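Print this release | E-mail this release

PRESS RELEASE
For immediate use

Storkolcombe Opens New Storm Warning Desk Before the Wet Season

STORKOLCOMBE, May. The town of Storkolcombe has opened a storm warning desk that will work day and night during the coming wet season. The desk is operated together with the weather service company Udutex, and it will send warnings for heavy rain, strong wind and river flooding to all districts of the town, including Kirui and the lower part of Condmont.

Until now, the residents of Storkolcombe received only the regional forecast. This forecast is good for the region as a whole, but it does not say much about a single valley. In the storms of last autumn the river at Kirui rose during the night, and many households learned about it from their neighbors. The town council decided after these storms that a local service was needed.

The new desk receives measurements from 9 rain gauges, which were placed on the hills above the town and along the river. The gauges send their values every few minutes. When the rain in one hour passes a fixed limit, the person on duty compares the values with the radar and decides if a warning must go out. The warning is sent as a text message, and it is also read on the local radio.

Three levels of warning will be used. At the first level, residents are asked to follow the news and to bring inside any light objects from gardens and balconies. At the second level, cars should be moved away from the streets near the river, and cellars should not be used. At the third level, residents of the lowest streets are asked to leave their homes and go to the school hall in Condmont, where the town has prepared 200 beds, with blankets and drinking water.
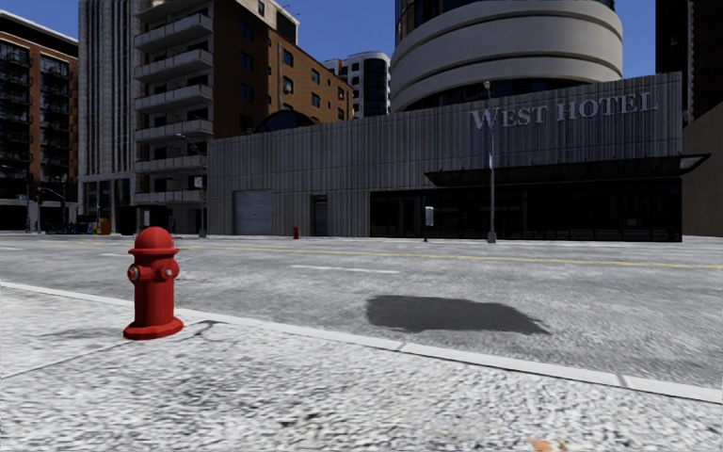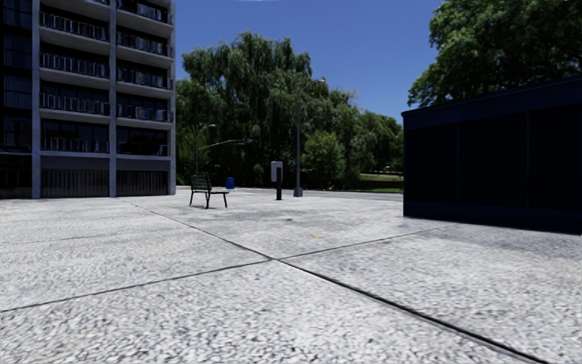

Residents can register for the text messages at the town hall or by telephone. More than 300 households have already registered during the trial period, most of them in Kirui. Registration is free of charge and it can be ended at any time. One telephone number can be registered for several addresses, which may be useful for people who take care of older parents in another district.

The messages are short and are written in everyday words. Each one gives the level of the warning, the districts concerned, the time when the storm is expected and the time of the next message. A message is also sent when the warning is over. The town asks residents not to call the desk for general weather questions while a warning is in force, so that the line remains free for reports of high water and fallen trees.

A test message will be sent to all registered numbers before the end of May, at 11 in the morning. It will be clearly marked as a test and no action is needed. Residents who have registered and do not receive it are kindly asked to inform the town hall, so that the number can be checked.

Udutex will also give the town a written report after each storm. The reports will show when the rain started, how much of it fell at each gauge and how long before the high water the warning was sent. The first reports will be used to correct the limits, which at the moment are based on old river records and may be too low for the upper part of the valley. The reports will be open to the public at the town library.

The desk can be reached at extension 2051 of the town hall telephone.

Related items
- Cleaning of storm drains in Kirui continues
- School hall in Condmont receives new generator
- How to prepare a cellar for high water
- River levels: questions and answers

Contact: Press Office, Town of Storkolcombe | Copyright Town of Storkolcombe | Back to top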